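# Local News and Conflict Reporting: Notes for Unit 8

Please read before Saturday. Bring the Trikov packet, we will use it in the second hour. 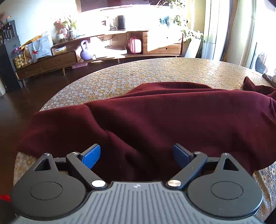
## 1. What a short security report contains

Most reports about violence in a district are short. The Trikov packet has reports from three outlets, and the usual length is four or five sentences. In such a small space the reader must find:

- what happened, and to whom
- the place (district first, then province)
- the day
- who confirmed it
- what is still unknown

The last point is the one students leave out most often. If the police do not know the motive, write this in one plain sentence. Do not put it only inside a quotation.

## 2. Attribution

Attribution means telling the reader where a statement comes from. In this course we use four levels:

1. Named official, on the record
2. Unnamed official, with office given ("an officer at the district police")
3. Resident or witness
4. Other media

A level 4 source alone is never enough for the first sentence. In the Konon road case, two outlets repeated a claim from a third one, and each of them looked like a separate confirmation. The third outlet corrected its text in the evening - the other two did not.

Note the verbs. "Said" is neutral. "Confirmed" means that the fact was already reported or asked about, so it should not be used for a first statement. "Claimed" gives a shade of doubt, and if you use it for one side only, you have taken a position. "Admitted" is for something the person did not want to say.

## 3. Numbers of dead and injured

Early numbers change. In the Pai market case (packet, page 14) the first reports gave 14 injured. The hospital list, published two days later, had 68 names. Both numbers were correct for their hour, because many people went first to private clinics and were transferred after.

So always write the source and the time together with the number: "The hospital had registered 14 injured people by 6 p.m." When sources do not agree, give both numbers and say who gives which. Do not calculate an average. Do not write "at least" unless your source said it.

For displaced people, be careful with the unit. The Flundmont file speaks of 3,466, and half of the class last year wrote "people". The file says "persons registered", and registration was open only in the town. Families who stayed with relatives in villages are not in it.

## 4. Labels for armed persons

"Gunmen" describes what a witness could see. "Insurgents", "militants" and "bandits" say something about who they are and why they act. If no group has taken responsibility, stay with the first kind of word. If a group has taken responsibility, this is also a statement which needs attribution.

## 5. Exercise

Take the first Konon report and rewrite it in about 8 lines. Mark the level of every source in the margin (1 to 4). Then write a second version as if you only had the residents' statements, and compare the two opening sentences.

Reading for next time: packet, Pai section, both the early and the late version.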